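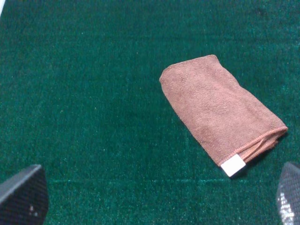 Wrist camera view: folded towel on the green carpet, tag end towards the right finger.

Progress report to the Plolex fund, July 2021
Towel handling project, Prurkine workshop

Hello all,

I'll start with the bad news because you've probably heard a version of it from Mohsin already. We lost nine working days in June to a gripper fault, and we had one incident that went in the safety book. No one was hurt. We're running again, a bit slower than I'd like, and the money is fine (more on that at the end).

So, the fault. You'll remember from the last report that the arm picks up a folded towel, carries it across to the tray and lets go. It had been doing this very nicely. Then, in the second week of June, it started closing its fingers, stopping short and reporting a good grip when there was nothing worth calling a grip at all. The arm would lift, the towel would slide out, and off the arm went to the tray to put down thin air. Quite funny the first few times!

We logged 157 of these false grips before I called a halt, out of almost 1,000 picks. I should have stopped sooner. I kept blaming the towels - they're thick, soft things and they squash a lot before they push back - and I spent two days fiddling with the force threshold, which made the numbers look better for an afternoon and then worse than ever.

The incident happened while I was doing that. Mohsin Sandhu had gone in to pick up a dropped towel with the arm paused, and the gripper snapped shut about a hand's width from his fingers. The arm itself stayed still, as it should. But our pause button only paused the arm. The gripper has its own controller, and that was still happily retrying a grip it thought it had missed. Mohsin was very calm about it and I was not.

We cut the power, wrote it up that evening and left everything off until Nkrumah Bawa could come over from Ghauri, who built the gripper for us. He found the trouble in under an hour. The cable to the finger position sensor had been rubbing against the wrist bracket and had worn through on one side, so every time the wrist turned past a certain angle the reading jumped. Sometimes the jump looked like a grip and sometimes it looked like a miss, hence both kinds of nonsense from one bad wire.

What we've changed:

The cable is new and now runs through a sleeve on the other side of the bracket.
Pause now cuts the gripper as well as the arm. We tested this 30 times with a dummy hand and it held every time.
The gripper won't retry on its own any more. It stops and waits for one of us.
Reaching in while the power's on is banned, full stop, including for me.

Since the repair we've done 109 picks, all on the green carpet, and had four drops. I've looked through the wrist camera pictures for all four. In each one the fingers closed on a single loose fold near the hem and the rest of the bundle rolled away, so I'm fairly happy to call those plain bad aim. Nkrumah thinks we should go for the rounded end first. I'm not sure - it's fatter, and the fingers don't open all that wide - but we'll try both.

On the plan: the mixed basket trials were meant to be finished by now and they haven't begun. I'd like to move them back three weeks and drop the pillowcase work from this round altogether. Please let me know if that's a problem for the Plakik side, as I know they were keen on pillowcases.

On money: Ghauri charged us for the cable and travel but not for Nkrumah's time, and it all came out of the repairs line. I'm not asking for any extra.

The safety book entry and the full pick log are in the shared folder. Do ring me if you want to talk any of it through.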